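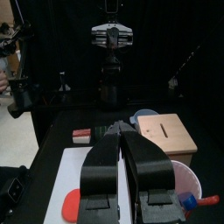
Slow Is Fine: What I Want From a Robot Arm in a Shared Workshop

Most of the arguments I hear about hobby robotics are about speed. People watch clips of factory arms and then look at what four of us have built in the back bay at Plullach, and the first thing they say is that it's slow. They are right. I think it should stay slow for a good while yet, and I think most people building arms at home or in a shared shop would be better off if they stopped chasing cycle times.

We started in January of last year with one arm and a bench. The project is called Skollon, after nothing in particular. Yara Hamdan did the wiring, Berwyn Gwynne did the brackets, Haf Griffiths wrote most of the control code and I did whatever was left, which was mostly cable ties and sweeping. We have spent $623 on parts that broke. I know the figure because Haf keeps a spreadsheet of it, separate from the parts that didn't break.

Nearly all of that money went in the first few weeks, when we ran the joints as fast as the motors would allow. A fast arm in an amateur shop hits things. It hits the table, it hits its own cables, and when a finger catches the edge of a box the gearbox takes the load. We would fix it, run it fast again and break something else. In that time we learned very little about picking things up. We learned a lot about ordering gears.

Then Berwyn capped the speed at a quarter of what it had been, and the work changed. You could stand with a hand near the stop button and see a mistake coming. You could see that the fingers were closing a little to one side of the block. At full speed, all you saw was a block on the floor.

My second complaint is about what people choose to practice on. There is a habit of building a robot around one impressive job, such as pouring a drink or folding a shirt, and tuning it until that job works on camera. I would sooner have a messy table. A small block, a cup, a wooden box with a slot in the top: these are dull things, but every one of them asks for something different. A slot is a very good teacher. You can be off by a finger's width when you drop a cube in a cup and get away with it. With a slot you have to have the angle right, and if it's cut on the diagonal you can't cheat by squaring everything up to the edge of the table.

Lleucu Vaughan, who runs the wood shop side of the building, disagrees with me about this. Her view is that a tool should do one job well, and that a general purpose tool is usually bad at everything. She makes the point with a combination square that she dislikes. I accept it for tools. I don't accept it for learning, and at this stage a home-built arm is mostly a way of learning. Once I know what I want it to do every day, I'll gladly build the single-purpose version, and it will probably be a jig with one motor on it.

The third thing is the surroundings. We spent around 8 weekends on software before anyone took the bench seriously. The light came in from the parking lot side and changed all afternoon, and the vision code changed its mind along with it. People walked past behind the arm and the camera picked them up. Black cloth and a black tabletop did more for us than any of the code I wrote. Cloth is cheap, and a person who can't program at all can hang it. If you have a spare Saturday and a robot that can't find a block, work on the lighting and the background before you open the laptop.

I should be fair to the other side. Arwel Phillips has an arm in his garage, a Gwilliam kit with a lot of changes, and his runs quick and hardly ever breaks. He has also been a millwright for most of his working life. He can hear a bad bearing from across the room. Most of us can't, and advice that works for Arwel isn't much use to someone who bought a first set of servos last month. He told me my speed cap was timid. I told him to send me his repair spreadsheet, and he doesn't keep one.

There is also a real cost to going slow. It's boring. New members come to the open evening, watch one block travel a short distance, and drift off to the laser cutter. We have lost people that way — good ones, too. I don't have an answer to that except to hand them the controls early. The ones who get to drive the arm themselves tend to stay longer than the ones who watch.

We'll raise the cap when we can go a full month without replacing a part. Haf thinks that will be spring. Berwyn has already ordered more gears.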